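Last updated: 26 Mar 2024

Handout 7: Room care, floor and storage

In this unit we look at one room and ask what must be done before the next person uses it. Start always with the floor. In a herringbone pattern the dust sits in the seams, so sweep along them first.

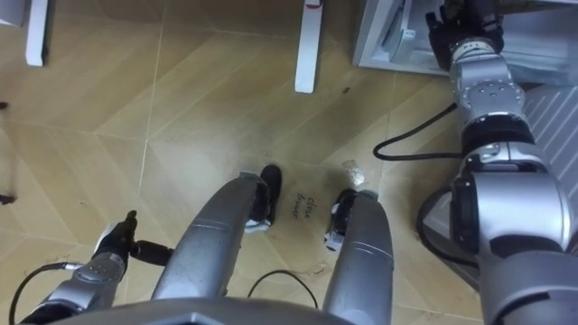
Fig. 1. Floor with light dust and scuff marks, and the words "close drawer".

A short note should have a verb and an object. Write it so that a colleague understands it without asking you.

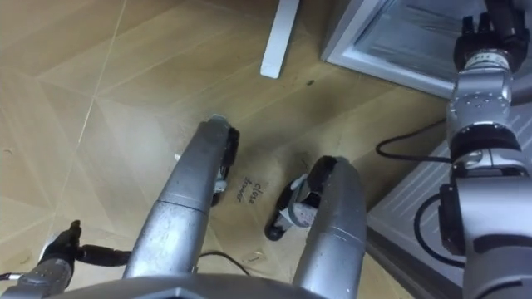

After sweeping, go to the cold storage. Decide where each bottle goes before you open a door – cold air is lost quickly.
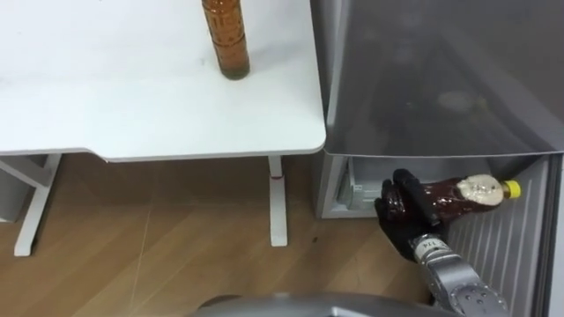 Fig. 2. Bottle with yellow cap near the open lower compartment.

Desks come last. Wipe from the far end to yourself, and lift the bottles, do not push them.

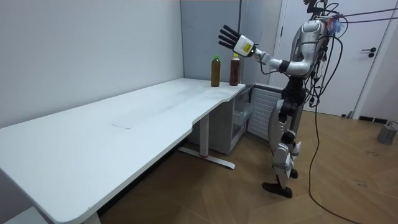 For homework, write a checklist for your own room at Nuvville. Please bring it on paper.

Filed under: Course materials, Housekeeping basics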